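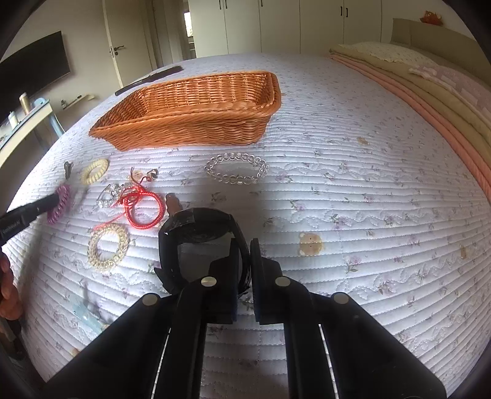 Figure 3. Sorting task on a quilted bedspread, hand-held gripper. Small accessories in front of the fingers, empty basket behind them.

4.2 Rules for the work surface

Most of the written guidance we found for hand-held gripper work is about the tool. Calibrate it, charge it, check the screws. Very little on the surface. Our draft rules (the Kirnus rules from here on) began from the surface and worked outward, and this section covers the part that changed most between versions.

The first version said "flat, plain, non-reflective." Fine for a bench. Useless in a bedroom. Homes in the Culthorpe set have printed covers, quilting, piping, and a rule that bans them bans the home. So version two permits patterned cloth but asks the operator to note it. Figure 3 is a fair case: lilac and grey flower sprigs, teddy-bear faces in the print, and a small brown bear-shaped figure standing on top of that. A reviewer going fast can take a printed bear for an object or the other way round. The note costs one line in the log. We kept it.

Soft surfaces also need a rule on contact. Fingers pushed into a quilt will drag it, and everything lying on it moves too. We ask for approach from above or at a shallow angle, no sliding over seams. Operators did not love this one. Tuấn Cao, who wrote up the Urnoler trials, argued that sliding is what people do with a thin item and that forbidding it gives stiff, unnatural motion. We agree in part – the rule now reads "avoid" and not "never."

4.3 Small and tangled items

Of 400 logged sessions, 122 were flagged at review for at least one rule break. The largest group had to do with items touching or tangled at the start. Cords are the worst. A braided cord bracelet with loose strings, like the red one in Figure 3, can catch a second item and then the log says one pick when it should say two. Spiral hair ties behave much the same way and roll besides.

Rule 7 therefore asks that tangled items be either separated before the start or logged as a cluster. Either is OK. Mixing the two in one session is not, and 23 sessions had to be relabeled becuase of it.

Clear items get their own line. Transparent beads on a pale cover are hard to pick out, and we ask for a check under the room's normal light, no extra lamps.

4.4 Containers and other hands

The target container has to be in place and empty before the first pick, with the inside open to view. A wicker basket passes, so does a tray. Bags do not, for now. Nilsuwan's checklist lets the container be moved mid-session; ours does not, and the two sets of logs cannot be be merged without a manual pass.

Any second hand near the surface is to be logged, even at the edge, even if it touches nothing in the task. Operators skip this more than any other rule. A revised wording is due in January.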